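Grornora two-hand tabletop unit: acceptance and safety checklist, with comments

Supplier: Stureck
Unit on trial: Grornora, two-handed, with table and task kit
Site: Fontana, back kitchen
Checked by: Judite Falcão
Date: 24/12/2024
Status: PASS WITH COMMENTS, see end

Done in one go before we shut for the break. Comments are mine. Stureck to answer the open ones in writing before we sign for the full year.

1. PAPERWORK

1.1 Delivery note matches what came. YES. Spare fuse pack on note, not in crate. They say posting.
1.2 Manual in English. YES. Section on stopping the unit is good, two pages, clear. Section on cleaning is thin.
1.3 Risk assessment from supplier. YES but it's for a Brovus table and we have the Grornora one. Needs redoing. OPEN.
1.4 Insurance told. YES, by email, reply received.
1.5 Trial terms. 30 days, no charge, we pay return carriage if we say no. Day one counted from delivery and not from set up. Queried, no answer yet.

2. POWER AND CABLES

2.1 Plug and lead, no damage. PASS.
2.2 Own socket, no extension. PASS now. Installer had it on the extension with the label printer. Moved.
2.3 Lead clear of walkway. PASS. Cable cover fitted, one end lifting, taped for now. Wants a proper fix.
2.4 Main switch reachable without leaning over the table. PASS.
2.5 Unit stays off after a power cut. PASS. Pulled the breaker, put it back, nothing moved until I pressed reset. What I wanted to see.

3. STOP BUTTONS

3.1 Button on stand. PASS, stopped in mid reach.
3.2 Button on handheld. PASS. Button is stiff. Anyone with sore hands will struggle, asked for a softer one.
3.3 Reset needs a seperate action after stop. PASS.
3.4 Hands keep hold when stopped. PASS with the plastic cup from the kit. Not tried with anything heavy.
3.5 Stop tests repeated. 3 each button, no misses. Manual wants it weekly, I'd say daily while it's new.

4. GUARDING AND SPACE

4.1 Floor line down, 50 cm out from table edge. PASS. Tape is the cheap stuff and will not last the mopping.
4.2 Nothing stored inside the line. FAIL on first look (bread trays). Cleared, PASS.
4.3 Slow speed when someone crosses line. PASS from front and left. From the right it's late, had my foot well over before it slowed. OPEN, most important one on this sheet. Until sorted, right side stays closed off with the barrier.
4.4 Pinch points marked. PARTLY. Stickers on arms, none near the wrists.
4.5 Sign on door. YES.

5. HANDS

5.1 All fingers open and close, both sides. PASS.
5.2 No loose screws or play. Left fine. Right thumb had a bit of play, installer nipped it up. Check again after a week.
5.3 No sharp edges. PASS, ran a cloth over, no snags.
5.4 Grease anywhere it could reach food. None found. Anyway we're using it with kit items only, no real food till 5.5 is done.
5.5 Food-safe covers. NOT SUPPLIED. Quoted as an extra. Sales page reads like they're included. OPEN.
5.6 Grip force limit set and locked. PASS, code changed from the factory one.

6. TABLE AND TASK SET

The set we're trialling is "table setting, basic". Plate, mug and a pair of buns, unit picks up and moves to spoken or typed order. Run each task slow first, then normal.

6.1 Table level, doesn't rock. PASS.
6.2 Top clean, no chips. PASS. Top is shiny though and picks up the ceiling lights. Installer says no bother to it. I'd still like a blind on that side.
6.3 Holes in top: nothing to be left where it could tip in. Added to the daily card.
6.4 Items laid out before start, hands low and still. PASS.
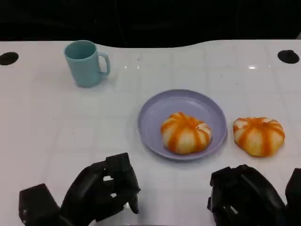
Item 6.4, start layout. Mug upright at left, one bun on the plate, the other on the table to its right, both hands at the near edge.

6.5 Mug to be placed handle inwards. Done. Manual doesn't say this, installer did. Should be written down.
6.6 Pick bun from plate, slow. PASS.
6.7 Pick bun from table, slow. PASS, second go. First go it nudged the plate.
6.8 Same two at normal speed. PASS. Typed order only had "bun" in it and it asked which, good.
6.9 Mug lift and set down by handle. PASS empty. Filled mug not tested, not in the trial terms.
6.10 Stop pressed part way through a pick. PASS.

7. CLEANING

7.1 Wipe down routine agreed. PART. Table yes, damp cloth and our usual spray. Hands, dry cloth only until Stureck confirm. Do NOT spray the hands.
7.2 Kit items washable. Plate and mug yes by hand. Buns not stated. Wipe only.
7.3 Power off before any cleaning. On the daily card, top line, in red.

8. PEOPLE

8.1 Two staff shown start, stop, reset. YES, both signed.
8.2 Weekend staff. NOT YET. They don't touch it until shown.
8.3 Who to ring. Stureck helpline, weekdays only. Weekend fault means switch off and leave off.

9. SERVICE PLAN ON OFFER

Read it twice. Basic plan is one visit a year plus phone. Plus plan adds hand swaps, first service at 1,000 running hours. We'd never get near that in a trial so can't judge. Plus is worth it only if the covers come with it, and I've asked. Price held to end of February.

OPEN ITEMS

1.3 risk assessment, right table
1.5 start date of trial
4.3 right side sensing, barrier stays until fixed
4.4 wrist stickers
5.5 covers, included or not
7.1 cleaning of hands
8.2 weekend staff

OVERALL: ok to use on kit items, trained staff only, barrier on the right. Not ok for real food. Would I buy it on todays showing, probaly, if 4.3 gets done properly and not with another sticker. Next check first week back.

J. Falcão

Related items
Daily start card, Grornora unit
Stureck trial terms, our notes
Brovus table: why we sent it back
Floor tape and barriers, what to order
Back kitchen socket list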